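6 min read

3.2 Short-term contracts and squad turnover

Clubs in the second tier rarely sign a player for longer than a season. We coded every registration at the four clubs in the sample (Hekstead, Rurnard, Koech, Lokovwood) and ended up with 106 players who had at least one league appearance. Of these, 95 were on deals of twelve months or less. Loans counted seperately, see 3.4.

Part-time status matters here. Most players have a day job or a college course, training is two evenings plus Friday, and a club can't ask a man to give up a trade for one year's money. So the one-year deal suits both sides, at least on paper. Hekstead tried two-year terms with its front row and went back.
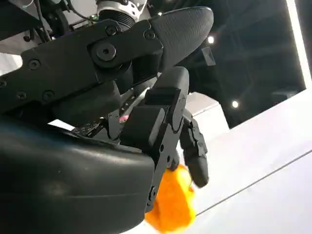 Turnover was highest at Koech, lowest at Lokovwood. The gap is mostly halfbacks and wingers. Forwards tend to stay put, whatever the contract says, and the older ones stay longest. Rurnard sits in the middle on every measure we tried, which made it a useful baseline but not much else.

One wrinkle: players re-signing in October show up as new registrations in the league file. We matched on name and birth year and merged them by hand. A few may have slipped through.

3.3 Dual registration and minutes played

Minutes are a better guide than appearances. A winger who comes on late for an injured team mate gets the same tick in the appearance column as a prop who lasts the whole match. We therefore used minutes throughout. Cut-off for inclusion in the regression, 1,625 minutes over the seasons covered. Lower cut-offs gave the same sign, noisier.
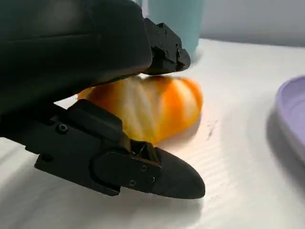

Dual-registered players got fewer minutes than permanent squad members in the same position. No surprise. What we didn't expect was how much of that came from away matches. Travel, probably, and the parent club calling them back late in the week. Coaches at Rurnard and Koech both mentioned the late call-back in interviews, unprompted.

Effect on results is harder to pin down. Teams with a settled spine (fullback, halves, hooker) conceded less in the final quarter of matches; attack showed nothing either way. Weather and pitch not controlled for, the records were too patchy.

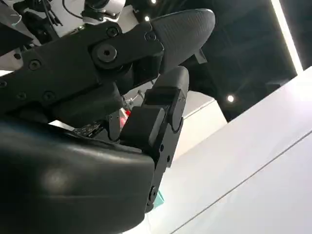

Figure 4. Photograph.

Play-off availability is a seperate problem. Bookings, exams, weddings. Squad lists for the last rounds were thinner at all four clubs then the contract data would suggest, and none of the clubs kept a written record of why. We left the play-offs out of the main model and report them in the appendix.

3.4 Loans

Loans were coded by start date and parent club. Anything under a month was treated as emergency cover and dropped.

Related articles
Part-time training loads in semi-professional rugby league
Home advantage and travel distance in small leagues
Why wingers move: a survey of released players

Contact the editors | Copyright and permissions | Back to top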